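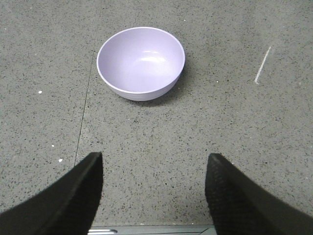 **Pondale Supper Club · Members' Board · Meat & Stew**

## Chuck or shank for the October pot?

**brisa_bermudez**

I've got the main dish for the October supper and I'm doing beef stew. The club recipe says "stewing beef," and the butcher in Rosales wants to know what I mean by that. So do I. He has chuck at one price and boneless shank for a bit less. I need 10 pounds either way. Opinions, please, and I realize what I'm asking for.

**halvard_l**

Chuck. Cut it yourself, two-inch pieces, and don't let him sell you the tray marked "stew meat." That tray is whatever fell off the other trays. Half of it will be done while the other half is still chewing back.

**Yeshi F.**

Shank, and I'll die on this hill with a spoon in my hand. Chuck goes stringy if you hold it on low for an hour while people find parking. Shank just sits there getting better. You also get a gravy that sets up in the fridge, so you can skip the flour.

**halvard_l**

You can skip the flour with chuck too if you reduce it properly.

**Yeshi F.**

Halvard, I have eaten your reduced gravy. I believe I cut it.

**boonsong_r**

Shank needs longer, that's the only catch. I give it three and a half hours at 300, lid on, and start checking after three. Chuck I'd call at two and a half. If Brisa is cooking at the hall, remember that oven runs cold. Mine took forever last time with the dial on 325.

Also brown it in small batches. I know everybody says this and then dumps in the whole bag.

**brisa_bermudez**

I have dumped in the whole bag. It turned gray and made soup.

**brisa_arriaga**

Other Brisa here. Before anyone thanks me for cooking in October, that's Bermúdez, and I'm bringing rolls.

My vote is half and half. Shank goes in first, chuck an hour later, and you get the gravy from one and the nice big pieces from the other. My mother did it this way and never once discussed it on the internet.

**halvard_l**

Half and half is how you get two kinds of wrong.

**boonsong_r**

I've done half and half. It's fine. You do have to fish around to test a piece of each, and they look the same once they're brown.

**Yeshi F.**

Can we talk about the wine? The recipe says a full bottle of red and I think that's a typo for a cup. Last year's tasted like a lawsuit.

**halvard_l**

It says a bottle because I wrote it and I meant a bottle. Boil it down by half before the stock goes in. Last year somebody didn't.

**brisa_bermudez**

Last year somebody was me, thanks.

OK, I called the butcher back. Shank for 10 pounds would leave me some 251 cents up on the chuck, which I plan to invest in carrots. Going with shank, three and a half hours, wine boiled down first. Small batches, Boonsong, I promise.

**boonsong_r**

Salt it the night before if you have fridge room. And make it a day ahead if you can stand to. The fat lifts right off in the morning.

**halvard_l**

For the record, chuck.

**brisa_arriaga**

Do you want plain rolls or the ones with seeds? I need to know before I buy flour.

**Yeshi F.**

Seeds.

**halvard_l**

Plain.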